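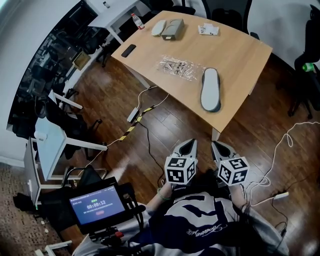
Pronum's new release lines up hand and camera clocks on its own

Search this site Enter keywords Go

Anyone who has spent an afternoon trying to work out why a perfectly good demonstration turned into a perfectly useless training example will be glad to hear that Pronum, the small software shop in Sondunstead, has put out a new version of its recording and replay toolkit, and that most of the work in it has gone into the dull but important matter of time.

The toolkit is called Feresetti (the team has never given the same explanation of the name twice, and we have stopped asking). It takes the recordings made when a person does a job with a pair of hand-held grippers, with patterned cubes fixed to them so the software can follow where each hand goes, and turns them into motion that a robot arm can learn from. That means matching up several streams that were never really meant to be matched: the view from the cameras, the position of each cube, and how far open the jaws are at any given moment. If one of those runs a little behind the others, the learned motion closes its fingers on thin air, or closes them just after the object has been nudged out of the way.

Until this release, the usual cure was a person with a good deal of patience. Somebody would open each recording, find the moment when the jaws shut, look for the same moment in the gripper log, and slide one against the other until they agreed. Patricio Ocampo, who looks after the timing code and has done more of that sliding than he would like to remember, says the new version does the job by itself when a recording is loaded.

"You open and close both hands twice at the start, and that's all we ask of you," he told us over a very long cup of coffee. "The software looks for that pattern in the picture and in the log and lines them up. Then it keeps checking all the way through, because clocks drift, and a recording that's fine at the beginning can be quite wrong by the end."

That second part is what he was keenest to talk about, and we were happy to let him. Earlier versions made a single correction at the start and trusted it from there on. In the team's own tests, which used 152 recordings of ordinary tabletop jobs, the old method left 83 of them in good enough shape to use without any touching up by hand. With the new checks running, all but 7 went straight through. Ocampo went back over the leftovers himself and found that most of them had the opening gesture done too fast, or with one hand out of view, and he has since rewritten the page of instructions that goes with it. (He would like it known that he wrote the old page too.)

There is a fair amount besides the clocks. The cube tracker has been taught to be more modest, if that is the word. When a cube turns so that only one face can be read clearly, the older tracker would sometimes flip its guess and decide that the hand had swung around to face the other way, and you would see the little hand model on the screen spin like a weather vane. The new one looks at where the hand was a moment earlier and how fast a wrist can reasonably turn, and if the answer still seems silly it marks that stretch as uncertain and moves along. People training a model can then choose to leave those stretches out, or keep them in with less weight.

The planner has had some attention as well. A person leaning over a table can reach in ways that a pair of bolted-down arms simply can't, and a recording that looks lovely may contain a moment when the two arms would have to pass through each other. Feresetti now runs each recording against a model of the arms you mean to use and shows a colored strip along the bottom, with the trouble spots picked out in orange. Click on one and it jumps to that moment. You could always find this out before, of course, but you generally found it out at the end of a long night of processing, and the message you got was not a friendly one.

Among the first outside groups to try the release was Orellana, a packing and light assembly outfit on the other side of Sondunstead, where they have been working on two-handed jobs with small items and crinkly wrapping. Their people had the early build for 15 days and sent back a list of complaints that Ocampo describes as long, fair, and in two places very funny. The biggest of them concerned clear plastic, whose shiny spots could confuse the step that looks for the jaws closing. A fix for that made it into the finished version. Another, about the replay window forgetting its size every time you close it, did not, and Orellana has been promised it for the next one.

Existing users should know that older recordings will still open, though they have to be converted once, and the conversion is slow on a laptop. Pronum suggests keeping the originals until you have looked over a few of the results and are happy with them. Recordings made without the opening gesture can still be lined up by hand in the old window, which has been moved to the Tools menu and otherwise left just as it was, at the request of a couple of longtime users who have grown fond of it.

The new version is free to anyone who already has a license. A practice set of recordings comes with it, along with the rewritten instructions, and the team will be holding an open afternoon at its Sondunstead office in October for people who would like to bring their own recordings and sit down with somebody who knows the software. Doors open at 2 p.m., and Ocampo asks that you copy your files onto a drive beforehand, as the office connection is not up to moving them.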